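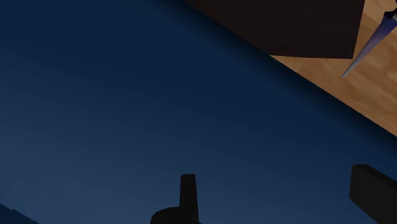 Galthorpe Public Library District
Minutes of the Regular Meeting, April

The meeting was called to order at 6:30 p.m. in the reading room of the Salby branch. A quorum was present. The minutes of the previous meeting were approved with one correction: the word "annual" was struck from item 3.

Interlibrary Loan
The Director reported 119 requests filled during the quarter, most of them from the Poreck branch. Delivery between branches remains slow when the van is in the shop. The Board asked that patrons be told of expected delays when placing a request.

Meeting Room Fees
The Board discussed the proposed fee of $15 for private groups. One member asked whether the fee would apply to tutoring sessions – the Director stated that it would not, provided the session is free to the student. Motion to adopt the fee carried, four in favor, one opposed.

Ďurica Collection
Cataloging of the Ďurica papers continues. Around 40 folders have yet to be sorted. The family has asked that the letters stay closed to the public until the index is complete, and the Board agreed.

Hours
A request for later closing at Poreck was tabled. Staff will bring door counts to the next meeting.

Public Comment
A resident of Salby spoke about the book drop, which jams when full. The Director will look into a second bin.

There being no further business, the meeting was adjourned at 7:50 p.m.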